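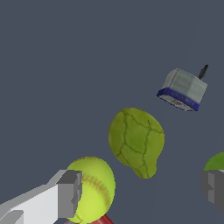
# Archive Cataloger, Map and Survey Records (fixed term)

Skedness Records Office is hiring one cataloger to work on the Bristier collection, a deposit of land survey papers covering farm boundaries, drainage and rights of way. The post is full time for 17 months and starts in December.

The collection holds 677 rolled plans and 1,902 field notebooks. The plans have a box list. The notebooks have no list of any kind, and their original numbering was changed twice by the firm that made them.

## Duties

- Write item-level records for the notebooks in Kioko, our catalog database.
- Match notebooks to plans by survey reference, parish and date – in that order.
- Record physical condition using the office's four-point scale. Items graded 4 go to the conservator before any further handling.
- Answer written inquiries about the collection, normally two or three a week.
- Update the box list when a plan is rehoused.
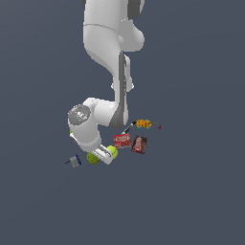
## Requirements

1. A qualification in archives, library science or records management, or three years of paid cataloging work.
2. Experience describing maps, plans or technical drawings to a published standard.
3. Ability to read nineteenth-century handwriting. Shortlisted candidates will transcribe two pages under timed conditions.
4. Ability to lift boxes of up to 30 pounds and to work from a step stool.

Experience with Kioko is useful but not required. Knowledge of chain surveying and of the older area units is also useful. A driver's license is not needed for this post.

## Conditions

The working week is 37 hours. Core hours are 10 a.m. to 3 p.m., and the remaining hours may be worked at any time the building is open. The strongroom is kept at a steady low temperature, and staff should expect to spend up to two hours a day in it. Cataloging is done on site. Up to one day a week of data cleaning may be done from home once the probation period has ended.

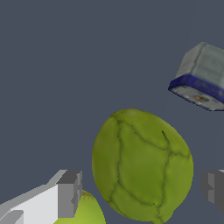

The post is graded at Level 4 and is paid monthly. Leave is calculated from the start date and may not be carried past the end of the contract. The post is funded by a grant from the Brokar Trust, and there is no provision for an extension.

## How to apply

Send a resume, a cover letter of no more than two pages and one sample catalog record of your own to Liam Ó Ceallaigh, Collections Manager, quoting reference 89. The sample may be from published or unpublished work – remove any personal data first. Applications without a sample record will not be read.

Interviews will be held at the Skedness office. Travel costs within the state are refunded on production of receipts.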